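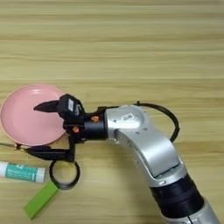

What does a timber merchant mean by the movement of wood?
Movement is the change in width or thickness that a board undergoes as the moisture held in its cell walls rises or falls with the humidity of the room.

Chapter 3
Moisture and Movement in Solid Timber

3.1 Scope

The previous chapter dealt with felling and conversion. This one covers the behaviour of sawn boards after drying, with worked figures taken from the Veltell drying trials. Joints that allow for movement are left to Chapter 9.

3.2 Moisture content

Moisture content is the mass of water in a sample divided by its oven-dry mass, given as a percentage. A sample with a dry mass of 500 g that holds 54 g of water therefore has a moisture content of 10.8 per cent. The sample is weighed, dried in an oven until its mass is constant, and weighed again.

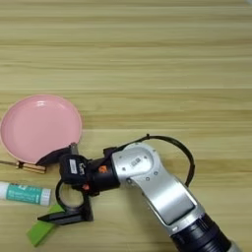
Water in timber is held in two places. Free water lies in the cell cavities and leaves first, with little effect on size. Bound water lies in the cell walls – its loss causes shrinkage. The point at which the cavities are empty and the walls still full is called fibre saturation.

3.3 Direction of shrinkage

Shrinkage is greatest along the growth rings, less across them, and very small along the grain. Araba Aryee's notation is used for the three directions throughout this book. Readers using the older Sarpong tables should convert their values before attempting the exercises.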